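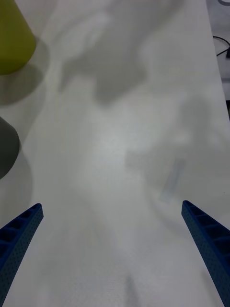 I've been meaning to write up our house rules for the robot bench ever since February, when Babak asked me where they were kept and I had to admit they lived mostly in my head (sorry, Babak!).

The first one is dear to me — open the gripper all the way before you move the arm anywhere near the cups. Wide open, fingers clear, and then take a good slow look at the table before you start.
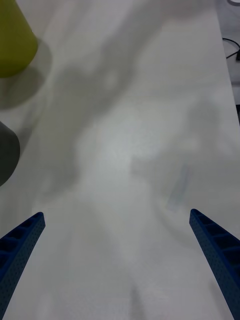 Cables

Keep them off the tabletop, please, and walk the whole length of each one before you power up. Solange does it twice, and I've picked up the habit from her.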